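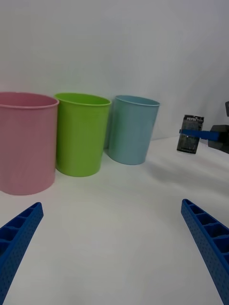 Aug 13, 2022

I finally made it to the Drelum open day in Toledo, and I'm so glad I did! It's a housewares place, plastic cups mostly, and I have loved a good plastic cup since I was a kid (my kitchen cabinet will back me up on that).

Parking was a mess. I ended up way over by the Plarus building and walked back in the heat, so the free lemonade at the door went down fast. They let us in by groups and the tour took 78 minutes, which sounds long for cups, but I would have stayed for more.

My favorite stop was the color room. They're picking shades for the new Istska line, and the pink is a soft pastel, very much my thing. We got to talk about rims too – a rolled rim is so much nicer to drink from than a sharp one, and a bit of taper means they stack without jamming. I asked if they'd ever do a lid and got a polite maybe.

The molding floor was loud and smelled like a new shower curtain. Kids loved it. One machine makes roughly 200 cups before it stops for a check, and we all stood there waiting for the stop like it was a ball game.

The shop at the end was cash only, so bring some! I paid five dollars for a bag of seconds and can't find a thing wrong with them. Next one is in March, and the sign-up sheet is by the front desk.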